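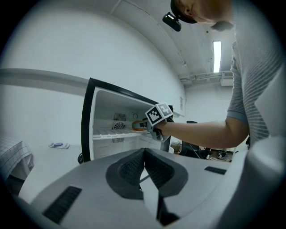

September
By the Features Desk
148 shares | 3 comments

The Cold Chain Ends in the Kitchen

Food distribution is measured closely until the last few feet. A crate of lettuce leaving a packing shed is logged on departure, logged at the dock and logged again at the store. After checkout the record stops. The household refrigerator, where the same lettuce may spend a week, is the least monitored stage in the whole system and usually the longest.

The basic machine has changed little in decades. A compressor raises the pressure of a refrigerant vapor, a condenser rejects heat to the room, and an expansion device drops the pressure so the liquid can boil in the evaporator at low temperature. In most two-compartment models a single evaporator sits behind the freezer wall. A fan moves air across it, and a damper lets part of that air into the fresh food section. The fresh food section is therefore cooled by leftovers from the freezer, and its temperature depends on how far the damper opens and how freely the air can travel once it gets through.

This layout explains most complaints about uneven cooling. Air enters near the top rear and returns near the bottom. Items pressed against the outlet can freeze while items in the door stay several degrees warmer than the center shelf. Wire shelves allow vertical flow between levels. Glass shelves block it and push the air to the front and rear gaps, so a tall carton placed at the back of a glass shelf has a larger effect than the same carton on wire. Glass contains spills, which is why manufacturers moved to it.

Door openings receive more blame than they deserve. The air inside a refrigerator weighs very little and holds little heat. When the door opens, cold air falls out at the bottom and room air replaces it, but the food, the liner and the shelves remain cold and pull the new air back down within minutes. Moisture is the larger load. Humid room air condenses on the evaporator as frost, and frost insulates the coil until the next defrost cycle removes it. A kitchen in a damp climate pays more for each opening than a kitchen in a dry one.

The thermal mass of the contents matters in both directions. A full compartment recovers faster after an opening and holds longer in a power cut. An overfilled one stops the air from circulating. Brophy, a repair firm that keeps detailed service records, sorted 1,000 calls logged as "not cooling." In 44 percent of them the sealed system was sound. The recorded causes were blocked outlets, condenser coils matted with dust, and door gaskets that no longer met the cabinet.

Gaskets are simple to check. A strip of paper closed in the door should resist a light pull at every point along the seal, including the hinge side, where wear tends to show last. A gasket that has taken a set can often be restored with warm water and an hour of closed-door pressure. A torn one has to be replaced.

Thermostat dials are a poor guide to temperature. On older units the numbers have no units attached, and the sensor reads the air or the evaporator plate instead of the food. The standard method is to place a thermometer in a glass of water on the middle shelf and read it the following morning. The target for the fresh food section is 37 to 40 degrees Fahrenheit. Settings should be moved one step at a time with a full day between changes.

Newer designs address the airflow problem with hardware. The Gider twin-coil cabinet gives each compartment its own evaporator, so the fresh food coil can run warmer and strip less moisture from the air. Leafy vegetables last longer under those conditions. Proterent uses a single coil with a variable-speed compressor that runs almost continuously at low output, which narrows the swing between on and off periods. Curnow sells a retrofit damper for 99 dollars that replaces the spring type with a motorized one. It fits a limited range of cabinets and requires the rear panel to come off.

Drawers are a separate matter. The slider on a crisper controls a vent. Closed, it holds humidity for greens, herbs and carrots. Open, it lets out ethylene and suits apples, pears and other fruit that ripens after picking.

Comments (3)

coldshelf: The paper strip test found a bad spot by my lower hinge. New gasket goes on Saturday.

R. in the valley: You left out leveling. A cabinet tipped slightly back will swing the door closed by itself.

mkt_garden: Does the water glass method work for the freezer? I was told to use a thermometer between two frozen packages.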